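7월 28일

경보 수신 단말 시험 기록. 어제 밤에 올린 펌웨어로 다시 돌림.

목적은 전과 같음. 로켓·미사일 경보 신호가 들어왔을 때 대피소 쪽 스피커가 울리기까지의 지연을 재는 것. 송신 쪽은 Skulden 모의 송출기, 수신 쪽은 Giltura 보드 3대. 대피소 문 안쪽에 둘 것을 가정해서 안테나는 짧은 것으로 끼웠다.

오전에는 유선으로만 돌렸다. 송출 80회, 누락 없음. 지연은 대체로 고른 편인데 2번 보드만 첫 신호에서 늦는다. 전원을 껐다 켠 직후에만 그렇고 그다음부터는 다른 보드와 차이가 없다. 절전 모드에서 깨어나는 시간으로 의심하고 있지만 로그에 해당 구간이 안 찍혀서 확인 못 함. 로그 레벨을 올려서 다시 볼 것.

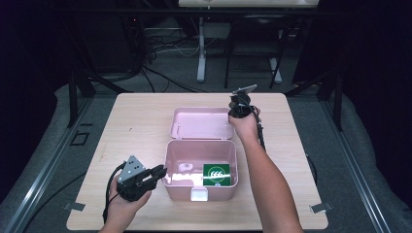

오후에는 무선으로 바꿨다. 지하층 계단 아래에 보드를 두고 위층에서 송출. 콘크리트 벽 하나까지는 문제없음. 방폭문을 닫으면 3번 보드가 신호를 놓치기 시작한다. 문을 반쯤 열면 돌아온다. 안테나 방향을 바꿔 봐도 큰 차이 없었다. 중계기를 문 바깥에 두고 안쪽은 선으로 끌어오는 방식이 나을 것 같다. 문틀에 구멍을 새로 뚫을 수는 없으니 기존 환기 배관 옆 케이블 통로를 쓸 수 있는지 도면부터 확인해야 한다.

구역 코드 문제가 하나 더 있다. 경보 메시지에 구역이 둘 이상 들어 있으면 지금 파서는 첫 번째만 읽는다. 북부 두 구역에 동시에 발령되는 경우를 넣어 보니 두 번째 구역으로 설정한 보드가 울리지 않았다. 4월 버전에서는 정상이었으니 그 뒤에 바뀐 부분을 찾으면 된다. 이건 지연보다 먼저 고쳐야 함. 고치기 전까지 현장용 보드에는 이번 펌웨어를 올리지 말 것.

해제 메시지도 같이 시험. 발령 후 대략 30초 뒤에 해제를 보냈고 세 대 모두 소리는 멈췄다. 표시등은 1번만 꺼지고 나머지는 계속 켜져 있었다. 다시 발령하면 정상으로 돌아오므로 상태 변수가 초기화되지 않는 것으로 보인다.

퇴근 전에 이 내용을 공유 폴더에 올렸더니 바로 댓글이 달림. 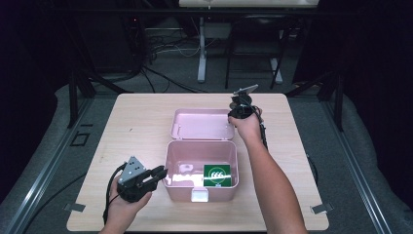 Hamann: 구역 파서는 우리 쪽에서도 같은 증상 봤습니다. 구분자가 쉼표에서 세미콜론으로 바뀐 메시지에서만 그렇습니다. 쉼표로 보내면 두 구역 다 울립니다. 시험 메시지 원문을 올려 주시면 비교해 보겠습니다. 그리고 문 안쪽으로 선을 끌 거면 차폐선으로 하세요. 비상 발전기가 돌 때 잡음이 꽤 들어옵니다.

오늘 쓴 메시지를 찾아보니 세미콜론이 맞다. 4월에 쓰던 시험 파일은 쉼표였다. 그러면 펌웨어가 아니라 시험 파일 차이일 수도 있으니 위에 적은 4월 버전 이야기는 보류. 원문은 Hamann에 보냈음.

내일 할 것
- 4월 버전 펌웨어에 세미콜론 메시지를 넣어서 비교
- 2번 보드 로그 레벨 올리고 전원 투입 직후만 반복
- 해제 후 표시등 상태 확인, 1번 보드와 설정값 대조
- Zevside에 차폐선 재고와 중계기 대여 가능 여부 문의
- 지하층 도면에서 케이블 통로 위치 확인

보드는 전원을 뽑아서 선반에 두었고, 송출기는 켜 둔 상태. 끄면 시각 동기를 처음부터 다시 잡아야 하니 건드리지 말아 주세요.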